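Search this manual... Go
July, by Grażyna Zalewska

4.2 Finger check and start of shift, hand-held grippers

Do this before the first grasp. Not after.

1. Power on. Red light at the bottom of the body should glow. No light, swap the unit.
2. Wipe both lenses. Dry cloth only, no spray.
3. Check the label and QR code. Peeling = log it on form 292.
4. Look at the two yellow fingers. Side by side, slots clear, no cracks.
5. Wiggle each finger. Any play, tighten at the bracket. Dont overtighten.
6. Close on a soft cloth near the middle of the bed. Lift a little, hold, let go.
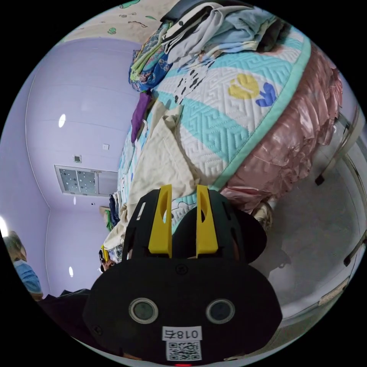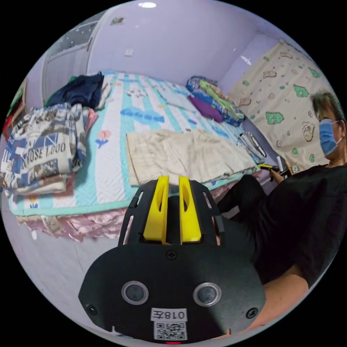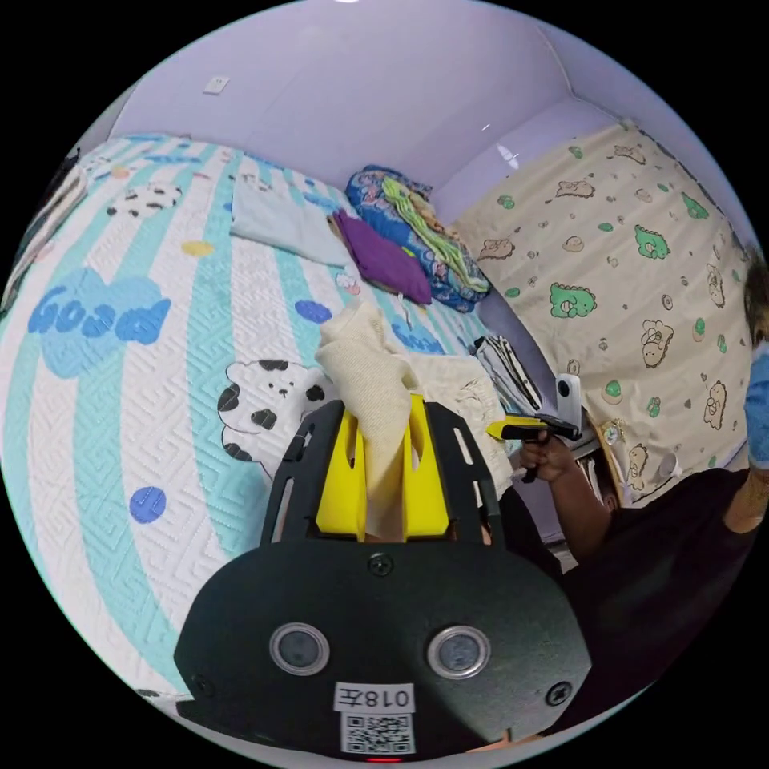

Fig. 7. Unit with label 018左 at the bed. Cloth between the fingers in the last one only.

CAUTION: keep your own fingers out of the jaw when its closing.

NOTE: Slipping on knits? Clean the fingers first, then change them. Spares are in bin 441, ask Tamer Saab. Old pair goes back to Temdale, not in the trash.

7. Sign the sheet. Unit number, time, intials.

Next: 4.3 Charging

Questions: Ostance service desk, ext. 2198 | Copyright Ostance | Back to top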